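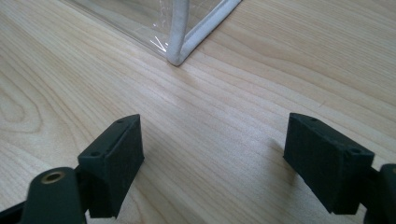
Re: [valleo-users] Contact point jumps to the table with clear objects

From: Chepkoech Muli
To: valleo-users
Cc: Victor Kombo, Mwanahawa Simiyu

Hello Victor, hello all,

Thank you for the careful report. I have put my answers between your paragraphs. Please excuse the length, there are three different problems in it and I did not want to mix them.

> Victor Kombo wrote:
>
> We moved from the Vetley exporter to the Valleo 3 reader last month and
> most of our tasks are fine. The exception is everything with clear plastic.
> With an opaque box the predicted contact point stays on the box during the
> whole approach. With a clear pouch it stays on the pouch at first, and when
> the fingers come near it jumps down on the table and follows the wood.

I can reproduce this. On the frame I am attaching, the fingers are wide open and the corner with the white piping is in front of them, at the top. Our model puts the contact point on the rounded corner with a score that I would call good. If I crop the top part of the same frame so that only the gap between the fingers remains, the model does not answer "no target". It answers with a point on the wood, and the score is almost the same. So the score is the first thing I would distrust.

The cause is in contact_head.py. The heat map goes through a softmax over all cells, therefore it must always sum to one, and it has no cell that means "outside of the view". When the target leaves the upper border, the mass has to go somewhere. On a plain gray table it spreads out and you notice it because the peak is low. On wood with strong grain it collects on one of the lines. I think this is why Faraji never saw it in his tests, his table has a gray mat.

I have added one extra logit for "not in view" in the branch muli/outside-cell. You can use your old weights, the new logit is set from a fixed bias, but then it is only a rough switch. Better is to train the head again with the backbone frozen.

> We tried to raise the threshold of the score. This removes some of the wrong
> points but also removes good ones on the pouch, so the planner stops in the
> air and waits. Is there a recommended value for clear objects?

No, and I would not look for one. Please put the threshold back to the default. The two distributions overlap too much for clear material. I plotted them for 108 approaches from our own logs and there is no place where you can cut.

What does help is to use the part of the object that is not clear. Most of your pouches have a trim, or a seam, or at least a fold which reflects the light. In my frame the piping is by far the strongest edge that belongs to the object. The sheet itself shows the grain through it, so a region method has very little to hold on to. The reflections are also useful, but they change when the camera moves, and the tracker must not treat them as fixed points. I made this mistake in the first version and the pose was drifting toward the glints in every approach.

In the config, please write:

contact:
 outside_cell: true
 prefer_boundary: 0.6
 reject_specular: true
 min_score: default

prefer_boundary mixes the heat map with the distance to the closest closed boundary. With 0 you have the old behavior. Above 0.8 it begins to select the borders of opaque boxes too, where you usually want the middle of the face, so do not use one value for all tasks.

> Second question. The tracker loses the pose for a few frames when we move
> along the grain of the table, and not when we move across it. Do you know
> this effect? We thought it was the calibration, but Mwanahawa repeated the
> calibration and it is the same.

Yes, we know it, and the calibration is innocent. It is the old aperture problem. If the grain lines are long and parallel, a small patch can slide along them and still match itself very well. The error across the lines is small, the error along the lines is nearly free. On my table the left side has those oval rings in the grain and there the tracker is stable. On the right side the lines are straighter and more regular, and there I get the same sliding that you describe.

There are two things you can do on the software side. First, set the feature selection to use the smaller eigenvalue of the patch, and not the sum of both. This was the default in the Vetley exporter and it was lost when Ernő Bognár and I rewrote the reader. It is our fault, sorry for that. The option is called corner_measure and the value is min_eig. Second, increase max_features to 2,000. With the old measure more features only gave more bad ones, but with min_eig the extra features really sit on corners, rings and small knots.

The cost is one or two milliseconds per frame on our machine. I did not measure it on a small computer.

> Third, and maybe this is connected: the finger mask. Our fingers are dark
> green and the mask covers them well when they are closed, but when they are
> open it leaves a band of shadow next to each pad. Some features are on that
> band. Should the mask be larger?

It is connected. The fingers have two shadows that behave differently. If you look next to the right pad, there is a soft gray shadow on the wood that goes down and to the left. Next to the left one it is much weaker. So if you simply make the mask larger on both sides you lose good wood on the left and you still may not have enough on the right. With another lamp position it will be the other way around.

I do not recommend a larger mask. In muli/outside-cell there is a second pass which compares the feature motion with the motion of the jaw opening. A feature which moves together with the fingers is removed, it does not matter if it is on the pad or on the shadow. It needs the jaw width in each frame. If your logs do not contain the width, you can let Valleo estimate it from the pads. The screw holes on the top faces are good marks for this, they are small, round and always at the same place on the part. The brass bushing on the left is also easy to find by color, but it goes out of the image when the camera is mounted slightly higher, so I made it optional.

> Last thing. The Younis planner takes the contact point every cycle. When it
> jumps, the planner makes a new path to the table immediately. We put a
> filter between them but now the reaction is slow also when the pouch is
> moved by a person. How do you do it in Duselard?

We do not filter the point, we filter the decision. A low pass on the position makes a point between the pouch and the table, which is a place where there is nothing to grasp. In Duselard the planner keeps the last accepted contact point in table coordinates. A new point is accepted at once if it is reachable by the tracked motion from the old one. If it is a jump, it must be confirmed in 3 cycles. During this time the gripper continues toward the old point, but it may not close.

When the head says "not in view", we use the stored point and let the tracker carry it. This is normal for the last part of an approach with a wide object and it should not be treated as an error. In your log file I can see that Younis writes a warning for each such cycle, and then the supervisor stops the run after 19 warnings. This number is not from us, I suppose it is in your own launch file. Please check there.

Now what I would like you to try, in this order, and please with only one change at a time:

1. Put min_score back and switch off your filter.
2. Set corner_measure to min_eig and run the motion along the grain again. No clear object on the table for this one.
3. Check out muli/outside-cell, keep your weights, and run the pouch task with the planner in dry mode.
4. If the point is stable, train the head again. The script is tools/retrain_contact.py and it freezes the backbone by itself.

For step 4, please include frames where the target is still partly visible at the border. In my first training set I had only "fully visible" and "gone", and the model learned to give up too early, as soon as the corner touched the border. If you label in Vetley, mark the contact point also when most of the pouch is outside, provided that the point itself is inside. If the point is outside, set the flag and leave the coordinates empty. Do not put them at the border, the loader accepts this silently and it takes a long time to find.

Two open points from my side. reject_specular works on single frames at the moment, so a thin white seam can be taken for a reflection. White piping like in my frame is wide enough and it passes. A narrow white weld line probably does not, and I have no such object to test with. If you have one, a short log would help me very much.

The other is for Faraji: can you look if the outside cell breaks the export to the old format? The tensor has one entry more and I only changed the reader on our side.

I would like to merge the min_eig default before the rest, it is a small patch and it concerns everybody with a wooden table. If someone depends on the present behavior, please write here in the list.

Best regards,
Chepkoech

_______________________________________________
valleo-users mailing list
To leave the list, send a message with the subject "unsubscribe"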